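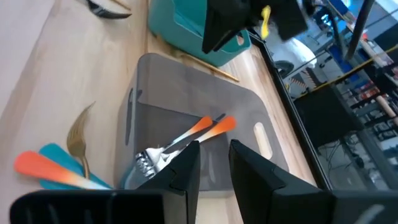 Figure 3. Gray see-through bin on a light wooden tabletop, two forks with orange-and-white handles inside.

3.2 Return of shared cutlery

4 min read

Shared kitchens lose forks. Known problem, little data. We tracked 1000 pieces across the Studus and Kotian student houses, starting in September. Bins like the one in Fig. 3 for returns, one per floor. No signs, no reminders at Kotian; weekly note at Studus.

At the end of the term 799 pieces were back or still in use. Of the missing ones, 151 were teaspoons. Forks did better than we expected, knives to. Most losses came in the first weeks, then the curve goes flat (see 3.4).

The weekly note made little differnce. What did matter was distance to the sink. Kitchens with the bin next to the sink lost far fewer pieces than kitchens with it by the door, in both houses. Survey replies (n = 63) point the same way: people put things down where they rinse them. Bedrooms were the main place for strays. Desk drawers, mostly.

Limits: one term, two houses, no check on pieces brought from home.

Contact: Preltik Housing Studies | © Preltik 2021 | Back to top
Shares 2 | Comments 0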